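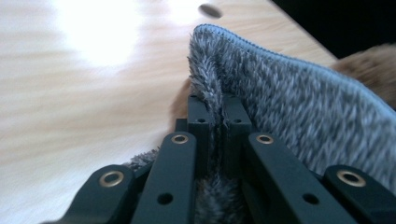

Prurka hand-held teaching gripper closed on the furry lining of a grey knitted item.

Prurka Hand-Held Teaching Gripper

Prurka is a hand-held gripper for showing a robot how a task is done. The operator holds the tool, does the work at a normal table, and the recording is used afterwards for training the arm. It is made by our workshop in Jisitz and is sold as a complete set or as single parts.

We developed Prurka for customers who handle soft goods: knitwear, gloves, hats, bags, covers, plush articles. These goods are difficult to program point by point, as the cloth never lies the same way again. With a hand-held tool the person who knows the work can show it directly, with the same jaws which the robot will later use.

How it is built

The jaws are two upright pads which close towards each other. They are carried by link arms, and the links keep the pads parallel for the whole stroke. Each visible arm end has a brass-coloured grommet at the joint. All printed parts have a matt surface in very dark green. We have chosen this colour after trials with black and with light grey. Light grey gave too much reflection under workshop lamps, and pure black was hard to separate from shadows in the recordings.

The camera sits behind the jaws and looks forward over the links. Jaw pads and arms are always inside the view, so the opening of the jaws can be read from the pictures themselves. It is the same position as on the robot version of the tool, and recordings need no conversion between the two.

The grip is opened and closed by a trigger under the index finger. The spring is soft in the first part of the travel and becomes firmer near the end. Operators who pick up thin edges will feel the difference after a few tries. Left-handed and right-handed use is possible without changing any part.

Working with knitted and furry material

Long fibres are a special case. When the pads close on a lining with long hair, part of the hair stands up above the pads and part is pressed flat between them. For the camera this looks like a thicker object than it is. We recommend recording the same pick with different depth of grip, so that the training has seen both a little fur and much fur between the jaws.

For knitted outer faces please take the material by a fold or by a border, if the task allows it. Pulling on a single strand can open the knit. The pads have no teeth, and we do not offer a toothed version for this range.

After work with fur, please look at the joints. Loose fibres collect around the grommets and between the inner arms. They can be removed with a dry brush. Do not use oil; the joints run dry and oil will hold the fibres in place.

Teaching by hand or by remote control

The same jaws are available in two forms.

Hand-held form. The operator carries the tool. No robot is needed at the place of recording, and the work can be shown at the real table in the real light. This form is the best choice for quick movements and for tasks where both hands are used (two sets are needed).

Remote form. The jaws are mounted on the robot arm and the operator moves them from a desk with a second handle. It is slower, but every movement shown is certainly one that the arm can make. Many customers begin with the hand-held form and add the remote form for the difficult last part of the task.

The handle of the remote form has the same trigger and the same spring. Operators who have learned one will not need to learn the other from zero.

Advice for good recordings

Put the tool at rest position before each recording and wait for the signal tone.

Keep direct sun off a pale table. Strong light on light wood can wash out part of the view. If the table stands at a window, a simple curtain is enough.

Move at the speed at which you would do the work for a colleague. Very quick turns of the wrist give smeared pictures of the background, and the software will mark such parts in yellow. You decide if they are kept or deleted.

Leave other articles on the table if they will be there in daily work. A table which is too tidy teaches the robot a table which it will never meet.

Technical data

Jaws: 2 parallel pads, exchangeable
Material of arms and pads: printed plastic, matt, dark green
Joints: dry running, with grommets
Weight, hand-held form, without cable: 400 g
Recording time with one battery: up to 15 hours
Use: left hand or right hand
Languages of the software: English, German, Romanian, Swedish

Contents of the set

Hand-held gripper with camera, charger, cable, spare jaw pads, dry brush, carrying case, printed manual. The manual was written by Tuva Lindqvist and Darius Vasiliu and can also be sent as a file before purchase.

Spare parts

Jaw pads are sold in pairs only. Link arms are sold singly; please write in the order if you need an inner or an outer arm, and for which side. Grommets are pressed in at our workshop and should not be changed by the customer. Arms sent for repair are returned with new grommets.

Training and demonstration

Introductory training is held every Wednesday in our demonstration room in Judov. Participants are welcome to bring their own goods. Hazel Delacroix leads the training for the hand-held form and Arvid Rønning for the remote form. The room is closed in June.

Customers in the region of Căpraru can ask for a visit at their own site. Please tell us in advance the kind of material and the size of the table.

Orders and questions

For prices and delivery time please write to Arwel Cadwaladr at the sales desk, using the contact form of this site. Please name the robot model on which the jaws will be mounted, as the flange differs from one maker to another.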